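Sirton Hall Game Weekend: Pre-Opening Safety Walkthrough
Completed by: Mabli Rees
Date: 14 Apr 2018
Marks: OK / FIX / NO (NO means the item stays shut until I have seen it again)

ENTRANCE AND EXITS

1. Front doors open fully from inside: OK
2. Rear fire door clear: FIX
Comment: Clear as of my second visit. On my first it was hidden by a cardboard knight from the Skendia booth. He is very handsome and he is now by the coat rack, where he can guard coats.
3. Exit signs lit: OK
4. Exit signs visible from the play area: FIX
Comment: The Stisivholm banner hangs right in front of the left one. Raise it or lose it. I know the dragon's tail took a long time to paint.
5. Capacity notice posted (600): OK
Comment: Posted, and in a readable size this year.

CONSOLE STATIONS

6. All 14 stations on grounded outlets: OK
7. No power strip plugged into another power strip: NO
Comment: Station 9. There was a strip in a strip in a strip, like one of those dungeons where you keep finding another staircase down. At the bottom was a phone charger. Pulled apart and to be redone from the wall.
8. Cables taped or covered where people walk: FIX
Comment: Taped along the main aisle. The tape stops at the Thammasiri racing seats, apparently because the roll did. Please finish the run before opening.
9. TVs strapped or bolted to stands: OK
Comment: Tugged each one. Station 3 wobbles but stays put.
10. Controllers free of cracked shells and bare wire: FIX
Comment: Two retired. One of them had been mended with chewing gum. I don't wish to discuss it further.
11. Vents clear behind consoles: OK
Comment: Mostly. Somebody had set a folded jacket on top of the one at station 12 to "keep the dust off." Jacket returned.

RACING SEATS (THAMMASIRI)

12. Seat frames bolted tight: OK
13. Pedals do not slide: FIX
Comment: Left seat slides. A player braking for the harbor turn will travel gently backward into the snack line. Rubber mat needed.
14. Steering wheel clamps: OK
15. Age and height sign up: FIX
Comment: There is a sign. It says "Go fast." Add the other one.

ROLE-PLAYING ROOM (ROOM 226)

16. Door opens with the full party seated: FIX
Comment: It opens as far as the game master's chair. Move the chair. He has been told, and has argued that the room is now a sealed crypt. Marked FIX anyway.
17. Candles: NO
Comment: Battery ones only. We had this talk in November and I brought the minutes.
18. Fog machine: NO
Comment: Smoke detector, same ceiling, same talk.
19. Prop weapons foam or soft plastic: OK
Comment: The Skendia greatsword is foam all the way through. I checked by being hit with it.
20. Tabletops and boards checked for splinters, nails and raised edges: OK
Comment: Ran a cloth over all of them and it caught on nothing. Please keep dice trays on the felt, and no carving of initials, runes or maps of Stisivholm, however accurate.

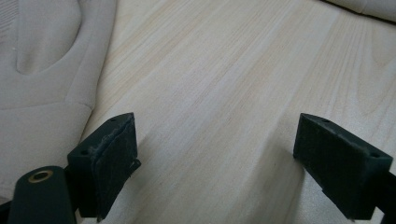 Item 20. Pale wood, grain visible.

FOOD AND DRINK

21. Drinks kept off console tables: FIX
Comment: Cup holders have arrived. They are in a box under the table the drinks are on.
22. Allergy cards at the snack bar: OK
Comment: "Healing potion" is not an ingredient list, but the real one is taped to the back of the card. Turn the cards around.
23. Trash cans emptied: OK

FLASHING LIGHTS AND SOUND

24. Flashing light warning at the door: OK
25. Same warning at the final boss demo: FIX
Comment: I sat through the boss intro to see if it needed one. It does. I also died in 14 seconds, and the booth staff were kind about it up to a point.
26. Announcements can be heard over the game audio: FIX
Comment: Test again with the racing seats running.

FIRST AID

27. Kit stocked and in date: OK
28. Kit location marked: OK
Comment: Marked with a large red cross and, in pencil, "save point." Leave it.

Items 7, 17 and 18 need my initials before opening. I will be at the rear fire door until the banner has been moved.

M. Rees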